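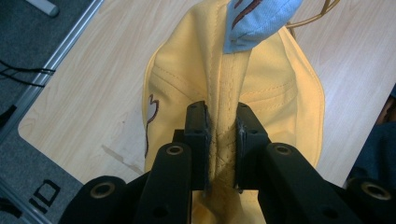 Plotura staff

The Flesum, which has spent most of its life as a cold store for herring, reopens in April as an exhibition hall with a show of textile and paper works called "Havik." There are 27 pieces by eight artists, spread over two floors, and the heating works on one of them.

The centerpiece is a wall hanging stitched from 1048 canceled bus tickets. It took four years to make, or slightly less time than the bus line took to answer the artist's letter asking for them. Upstairs, a sound piece plays the hum of the old compressors - visitors at the preview took it for the real thing and complained.

The show is paid for by the Kravets fund, whose name appears on the front door, the tickets, the coat hooks and, in modest lettering, the catalog. Admission is $10, free for anyone who once worked in the cold store. Proof is not required, and the smell is said to have mostly gone.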